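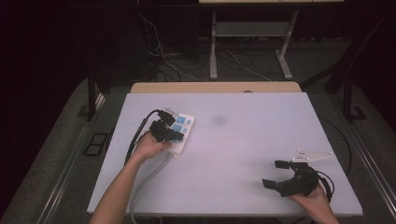 A white power strip with blue sockets, and two black plugs.

Going Abroad: Passports, Borders and Customs
A guide for younger readers from the Pindance Library of Travel
Page checked: Friday, June 2, 2023

When a family goes on holiday to another country, there is more to do than pack a bag. Travellers must show who they are, and they must follow the rules of the country they are visiting. This page explains how that works. Words that may be new to you are explained as they come up, and there is a short word list at the end.

What is a border?

A border is the line where one country stops and another begins. Some borders follow a river or the top of a mountain range. Others were drawn on a map by people and cannot be seen on the ground at all. A border may run through a forest, across a lake or along the middle of a street.

Countries that have a coast also have a border at sea. It lies some way out from the beach, so a ship can be inside a country before it reaches the land.

Airports are a special case. An airport may be in the middle of a country, a long way from the edge. When an aeroplane arrives from abroad, the passengers have already flown over the border. For this reason the checks are done inside the airport building, and people sometimes say that the border is "at the airport".

What is a passport?

A passport is a small book, or booklet, given to a person by the government of their country. It says who the person is and which country they belong to. Belonging to a country in this way is called nationality. Some people have two nationalities and may hold two passports.

One page of the passport matters more than the others. It has a photograph of the holder, together with their full name, their date of birth and the date on which the passport runs out. It also has a number which belongs to that passport only. At the bottom of the page are lines of letters and arrow shapes that look like a secret code. They repeat some of the details in a form that a machine can read quickly.

The other pages are mostly blank. They are used for stamps and for visas, which are explained below. If you hold one of these pages up to the light you may see a hidden pattern in the paper. Patterns of this kind, together with special inks and very fine printing, make a passport hard to copy.

Many passports also contain a tiny computer chip. The chip stores the details from the photograph page, and usually a copy of the photograph as well.

Do children need one?

In most cases, yes. In many countries even a new baby must have a passport to travel abroad. A parent or another adult who is responsible for the child fills in the form.

Children's passports often last for a shorter time than those of adults. A child's face changes a great deal in a few years, and an officer must be able to compare the photograph with the person standing at the desk. A baby may be photographed lying on a plain sheet. Older children are asked to look straight ahead with their mouth closed. Smiling is usually not allowed, and neither are hats, unless they are worn for religious or medical reasons.

What is a visa?

A visa is permission to enter a country. It may be a sticker placed in the passport, a stamp, or a record kept on a computer. Some visitors need a visa and others do not. It depends on the country they come from, the country they are going to, how long they wish to stay and what they plan to do there. A person on holiday for a week may not need a visa, while a person who is going to the same country to work will probably need one.

A visa has limits. It may allow one visit or several. It will also say how long the visitor may stay, and visitors are expected to leave before that time is over.

Rules about visas change quite often. Adults should always check them with the government of the country they intend to visit, and should do so before paying for the journey.

Why do officers put stamps in passports?

A stamp shows the place and the date on which a traveller entered or left a country. In the past nearly every traveller was given one. Stamps are less common now, as many countries keep the same information on computers. Some people are sorry about this, because they enjoy looking back through old stamps.

A stamp may only be added by an officer. Souvenir stamps are sold or given away in some tourist places, but they should never be put in a passport. They should go in a notebook or a scrapbook. A passport with extra marks, drawings or torn pages may be refused, and its holder may not be able to travel.

What happens at passport control?

Passport control is the part of an airport, port or railway station where passports are checked. There is usually a queue. Signs tell people which queue to join, and families are normally allowed to go to the desk together.

The officer takes the passport and looks at the photograph, then at the traveller. The passport may be placed on a machine that reads it. The officer may ask a few questions, for example:

Where are you going to stay?
How long will you be here?
Who is travelling with you?

Sometimes an officer will speak to a child directly and ask their name or who the adults are. This is done to make sure that children are safe and are travelling with people who are allowed to look after them. There is no need to worry about these questions. A child should answer truthfully and may say "I don't know" if they do not know.

A child who travels with only one parent, or with a grandparent or a teacher, may need a letter as well. The letter says that the people responsible for the child have agreed to the journey.

Some airports have automatic gates. The traveller places the passport on a glass plate and looks at a camera, and a computer compares the two pictures of the face. Young children often cannot use these gates and go to a desk instead.

What is customs?

Customs is a different check, and it comes after passport control. Passport officers are interested in people. Customs officers are interested in the things that people bring with them.

Every country has a list of things that may not be brought in. Others may be brought in only in small amounts, or only if a tax is paid. Items that must be reported to an officer are said to be "declared". In many airports there are separate ways out for people who have something to declare and for people who have nothing. An officer may stop anyone and ask to see inside a bag.

Food and plants are among the things most often stopped. An apple left over from the journey may look harmless, yet a tiny insect or a plant disease could be inside it. If the insect escaped, it might spread to farms and gardens where nothing eats it, and it could damage crops. Soil on walking boots can also carry seeds and germs, so some countries ask visitors to arrive with clean shoes.

Shells, coral and feathers can cause difficulty too. Some come from animals that are protected by law. It is best to leave them where they are found.

A story to help: Tumelo goes to Prullby

Tumelo Molefe is ten. In December Tumelo's family goes to the island of Prullby, where 550 people live all year round. They travel on a ferry called the Sandu, and the crossing takes three hours.

Before boarding, Tumelo's father hands over the family's passports and tickets. A member of the ferry staff checks that the names match. The staff must do this even though they are not border officers, as a ferry company can be made to pay if it carries a person without the correct papers.

When the Sandu arrives, the family waits in line at desk 23. The officer asks Tumelo how old he is and what he would like to do on the island. Tumelo says that he would like to see the lighthouse. The officer stamps his passport and gives it back.

At customs there is a large bin with a picture of fruit on it. Tumelo has half a pear in his coat pocket. He shows it to his father, who tells him to put it in the bin. A customs officer looks in one of their suitcases, finds only clothes and towels, and closes it again. The family is now free to walk out to the harbour.

Does every border have checks?

No. Some neighbouring countries have agreed that people may cross between them without stopping. On a road between two such countries there may be only a sign to show where one ends and the other begins. Travellers should still carry their passport or identity card, as they may be asked for it later.

What if a passport is lost?

A lost passport should be reported as soon as possible. Most countries have offices in other parts of the world, known as embassies and consulates, where staff help their own citizens. They can often supply an emergency document so that the person can travel home. The lost passport is cancelled and cannot be used again, even if it is found under a car seat the following day.

It is helpful for adults to keep a copy of the photograph page in a separate bag.

Word list

Border: the line between two countries.
Citizen: a person who belongs to a country.
Consulate: an office in a foreign country that helps visiting citizens.
Customs: the check on goods brought into a country.
Declare: to tell an officer about something you are carrying.
Nationality: the country a person belongs to.
Visa: permission to enter a country.

Other pages in this series: How Time Zones Work; Money in Other Countries; The Jineo Book of Maps (for readers aged nine and over).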